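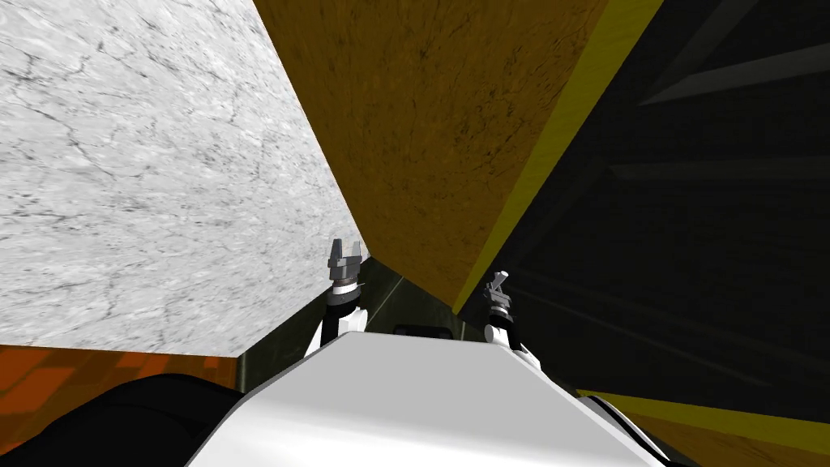
Abrehet Alemayehu objected, when she read our first draft, that sellers in Wumetti do not choose a word for a finish by its color at all. In her experience they listen to the customer first and repeat the customer's word, even when it is wrong. We take this objection seriously, and for this reason the 263 recorded answers were sorted again by who spoke first.

4.2 Words for plain finishes

The nine shops in Wumetti and Nisham gave similar answers for marble and wood, where the pattern is strong and the common name is old. The difficulty began with plain finishes.
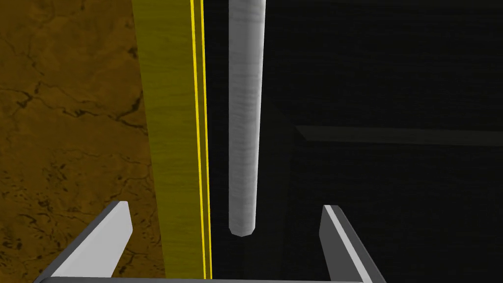

Plain finishes received the longest answers in our material, and also the most pauses. Many sellers joined two words, one for the tone and one for the direction of the lines - for example "pale, combed". A surface like that of the rod in Figure 2, gray-white with faint streaks and slight horizontal bands, is difficult for such a pair, as the second word must cover both marks. Hadgu proposes a third class for these cases. We keep two classes in the present section and return to her proposal in Section 5.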